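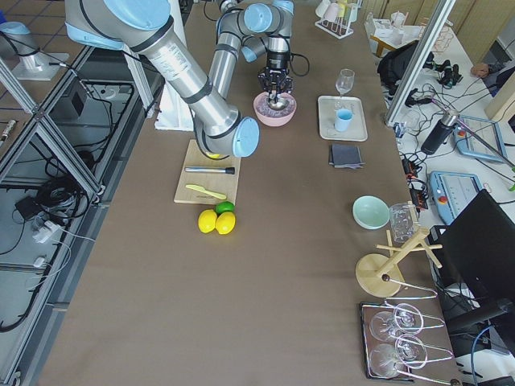 4.2 Kitchen Task – Table Set-Up and First Run

Applies to the Paewai student team, two-arm table, task script Judus.

1. Clear personal items from the reach of both arms.
2. Set the cutting board, bowls, tray and mug tree on their marks.
3. Put the lemons and lime below the board.
4. Stand the wine glasses last. Keep hands off the table after this step.
5. Load the script and set arm speed to 9 percent.
6. One student holds the teach pendant for the whole run, with a thumb near the red stop button.
7. Start the run. Log the grip width each time the gripper closes on the spoon.

Note: The spoon offset is stored as entry 207. Do not overwrite it – save changes under a new number.

CAUTION: Cables move with the arms. Check their slack before every run.
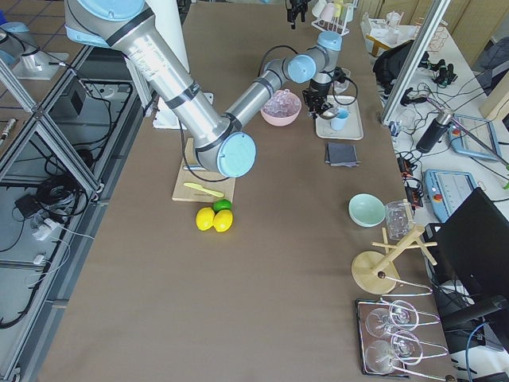
Can one student run the task alone?
Two team members must be present: one on the pendant and one at the log screen.

8. After a stop, jog the arm up and clear of the table before resetting any object.
9. Save the log to the Edine folder before powering down.

Related items
4.1 Homing the Arms
4.3 Gripper Finger Replacement
Noltasix Club Rules, June revision

Comments
Clem Ormsby: Step 5 should say the speed resets after a power cycle. We lost a run to this.
pendant_2: Entry 159 is the old spoon offset. Can it be deleted?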